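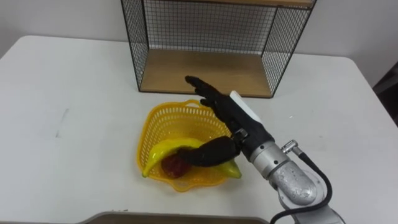

Questions about renting a room in Dallgate House

My name is Gemechu Wolde and I manage the rooms in Dallgate House, Irnthorpe. Many people write me the same questions before they come, so I collected the answers on one page. Please read it first, and if your question is not in it, write to me.

What is included in the rent?
The rent includes water, heating, internet and the cleaning of the stairs. Electricity in your own room is measured separately and you pay it every second month. The furniture is a bed, a wardrobe, a desk and one chair. Sheets and towels you must bring with you.

How long must I stay?
The shortest contract is 13 weeks. After this you can continue month by month. If you want to leave, tell me in writing 26 days before. A text message is not enough, but an email is fine.

How much is the deposit?
It is the same as one month of rent. I return it by bank transfer up to 15 days after you give the keys back, if the room is in good condition. Small marks on the wall from normal life are not a problem. Holes from screws are a problem, so please use hooks with glue and take them off slowly.

Can I see the room before I decide?
Yes, and I prefer it. Visits are possible after 5 p.m., when I am back from my other work. If you live far away, we can make a video call and I will walk through the house with the phone.

How do I find the entrance?
The street door is between the bakery and the bicycle shop. Press 2768 on the keypad and then the key sign. This code opens only the outside door, and every tenant has their own key for the second door. From the train station it is a short walk, all straight, until you see the post office.

How does the shared kitchen work?
Each room has one shelf in the refrigerator and one in the cupboard, marked with the room number. Oil, salt and dish soap are common, and we buy them from the small box of money near the window. Please write your name on food that you do not want to share. Things without a name may be thrown out when the refrigerator is cleaned, which happens at the start of every month.

Can I cook late in the evening?
You can cook until 11 p.m. After this hour please use only the microwave. The room of Thomas is next to the kitchen and he gets up very early.

Is there a washing machine?
There is one in the basement, from the brand Drurkivico. It is old but it washes well. Do not choose the program with the snowflake, it stops in the middle and the door stays locked for a long time. You reserve your hour on the paper that hangs on the basement door. Drying clothes over the heater in the room is not allowed, as we had mold in two rooms last February.

May I have guests?
A guest can sleep in your room for three nights without asking. For a longer visit, write me before. Guests should not use the basement alone.

Are pets allowed?
Fish are allowed. Cats and dogs unfortunately not, one of the tenants has a strong allergy.

What if something breaks?
Send me an email with the room number and a few words about the problem. For water on the floor or no heating in winter, call me at any hour. My number is on the inside of your door.

Can I register my address there?
Yes. I will sign the paper for the town office on the day when you move in. Bring your passport or identity card with you.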